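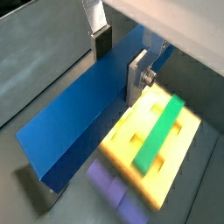 Figure 4.1 A long blue block on a gray tabletop. The top face looks bright and the side face looks darker.

Chapter 4
Light, Shade, and the Look of Solid Things

Pick up a crayon and draw a box. Chances are you'll color every side the same, and chances are it will look flat as a pancake! Now make one side darker, add a smudge of shadow underneath, and suddenly the thing has weight. Painters have leaned on this trick for centuries, and by the time you finish this chapter you'll be using it too.

Look again at Figure 4.1. We would all call the block blue, yet a painter copying it would need at least 2 blues: a bright cobalt for the top, and a navy for the side. Your brain does so much sorting for you that it takes real practice to see the difference. Artists call the lightness or darkness of a color its value, and value is the main subject of the next few lessons.

Shadows come next. A form shadow is the dark part of the object itself, where it turns away from the light. A cast shadow falls on something else, such as a table, a wall, or the sidewalk outside your school. Cast shadows are wonderful things to draw, full of soft edges and odd shapes, and they tell the viewer where the light is coming from.

In Section 4.2 we visit the town of Pidville, where a mural 109 feet long makes a plain brick wall look like a row of open windows. The painters mixed 97 separate grays for it (some of them so close that you have to hold the swatches side by side to tell them apart). In Section 4.3 you'll make a value scale of your own, with a soft pencil and a strip of heavy paper.

Words to know: value, form shadow, cast shadow, highlight, edge

Before you read
Set a cereal box near a window in the morning and sketch it quickly. Draw it again in the late afternoon from the same chair. Which side was darkest each time? Where did the shadow fall? Keep both sketches in your notebook, messy or not, and bring them to class for the warm-up on the next page.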